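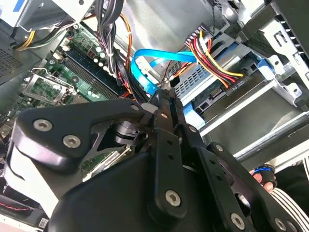
The Plollamier cell is a single-arm robotic workstation used to take apart desktop computers so that their parts can be sorted for reuse. It was built at the Amberg works by the automation firm Declercq and has been in regular service since September 19, 2019. The arm carries a gripper and a small camera at the wrist. Most of the setting-up is done with an open computer case in front of the arm, where the fingers have to reach between the motherboard and the drive bay without catching on the cables. A blue SATA cable looping across that gap, with its connector hanging just above a fingertip, is typical of the space the operator has to work in. The finger plates are held by hex-socket screws and can be changed without taking the gripper off the arm.

Setting up

The cell is set up again whenever a new model of case is brought in. The operator fixes the case in the cradle, side panel off, and moves the arm by hand guiding to a series of taught points. The first point lies outside the case and serves as the safe position. The later ones lead to the drive, the memory slots, the processor socket and the power supply. Speed is limited during teaching, and a second person stays at the stop button. Points near loose wiring are taught last, once the cables have been pushed to one side or tied back.

Camera alignment is checked against a printed target before the first run. If the fingertips do not meet the centre mark, the tool offset is corrected in the controller and the check is repeated. The original procedure was written by Marijke Hendriks and Jinfeng Kang. Kartini Gunawan revised it the following February, adding a separate set of points for cases with the power supply at the top.

Routine care

Finger screws are checked for tightness at the start of each shift with a torque key kept at the cell. Dust from old computers collects in the finger joints and is removed with a dry brush. Compressed air is not used, as it drives dust into the linkage. The camera window is wiped with a lint-free cloth.

The gripper is greased every 355 hours of running. At 4000 hours it is taken off the arm and sent to the workshop, where the bearings and finger links are replaced. The cell keeps 2 spare grippers for this purpose.

Faults and repair

The most common fault is a bent fingertip, usually caused by contact with the drive cage. Bent tips are replaced in pairs, and the alignment check is done again afterwards. Wear in the centre link shows up as play at the tip. Early grippers also suffered from broken sensor leads at the wrist, which Sanne Prins cured by routing the lead through a longer loop.

Faults are entered in the Groltard log, a maintenance record shared with the other cells at Amberg. Maximiliano Leiva has looked after the log since the second year of operation. Entries are kept for 5 years.

See also

Hand guiding
Tool offset
Computer recycling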